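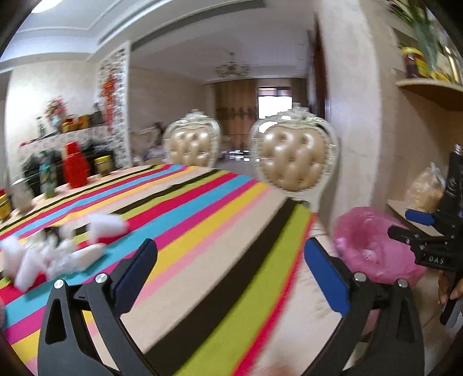

The striped cloth on the long table, stripes running on the diagonal.

I have owned a lot of tablecloths. Most of them were white, or that oatmeal color everyone buys because it goes with the plates, and most of them ended up as drop cloths within two years. So when I say I've been living with the Zirndale striped cloth since February and still get a little lift every time I walk past the table, please understand where I'm coming from!

Red, turquoise, yellow, pink, lime green, black and a pale beige that calms the rest of it down. On paper that's a terrible list. I showed the color card to my husband and he asked if we were opening a taco stand. But the stripes are bold enough that your eye reads the whole thing as one pattern, and the diagonal does something very clever to a long table. Straight stripes make ours look like a bowling lane. With these the table feels shorter and friendlier, and the chairs don't have to line up with anything.

I bought mine from Uvorcombe, the little home goods store by the old train station, where Maximiliano Barroso let me unroll three of them across the counter on a busy Saturday and didn't sigh once. He also talked me out of the size I came in for. I'd measured the tabletop and forgotten the drop (you want a decent overhang at each end or it looks like a bath towel), and he sent me home with the next one up. He was right. If you order online, measure twice and go bigger.

It cost 87 dollars, and yes, I winced. My last cloth was a third of that. My last cloth also shrank so badly in its first wash that it no longer reached the end of the table, so I've made my peace with it.

Washing

The care tag says cold, gentle, line dry. I followed that for exactly one month, and then somebody tipped a bowl of beet salad at a birthday lunch and I panicked and put it through a warm wash with the kitchen towels. The beets came out. The colors stayed where they belonged, the beige included, and that was the one I'd been worried about. It came out maybe a finger's width shorter. I wouldn't make a habit of it, but it's nice to know the cloth can take a bad day.

Other things it has met so far: red wine, turmeric, candle wax, a leaking marker, and a whole jug of gravy. The turmeric left a faint mark that I can find only when I go looking for it, right in the middle of a yellow stripe. If you're going to spill curry, aim for the yellow.

Ironing is the one real chore. It's a heavy cloth and it holds a fold line like a grudge. I iron it damp, on the table, over an old blanket, and the whole job takes two podcasts. My sister hangs hers in the bathroom while she showers and says that's plenty, but her standards for creases are looser than mine. Rolling it on a cardboard tube helps a lot if you have a closet tall enough for one. I use the tube from a rug.

How it compares

Before this I tried the Emari runner set, which is very pretty and very thin. Runners look great in a store. At home the kids drag them sideways, a plate always lands half on and half off, and you still have to wipe the table. I gave it away after a few weeks.

The Demchenko cloth is the one I'd call a real rival. The label gives a thread count of 400, it's smooth as a good sheet, and it drapes better at the corners than the Zirndale does. If you like a dressed-up table with glasses and candles, you may well prefer it. But it only comes in quiet colors, it shows every water ring, and glasses slide around on it more than I'd like. The Zirndale has a bit of grip to it. Plates stay put, and so do the puzzle pieces, playing cards and homework that live on our table for most of the week.

What to put on it

I worried I'd need new dishes. I didn't. Plain white plates look fantastic, and so does my mismatched blue stoneware – the turquoise stripe picks it right up. Flowered china is a fight, and everyone loses. Cloth napkins in one solid color work best, and mine are pink because I had pink. Skip the centerpiece. I put out a big bowl of lemons once and took it away again before dinner, it was just too much going on.

Small complaints

The hem is a single row of stitching, and one corner started to come loose after nearly 5 months. It took me ten minutes with a needle, but at this price I'd like a double row. The black stripe shows flour and dog hair. And I wish they sold matching napkins by the piece. The only set comes in a box with a bread bag I have no use for, at 66 dollars, and I can't talk myself into it.

Would I buy it again? I already have! My mother got one for her porch table and now sends me pictures of her breakfast on it. If you're a beige person and happy, stay there, you'll sleep better. If you've got a long plain table in a room that feels a bit sleepy, go and unroll one of these and see what it does. Ask for the bigger size.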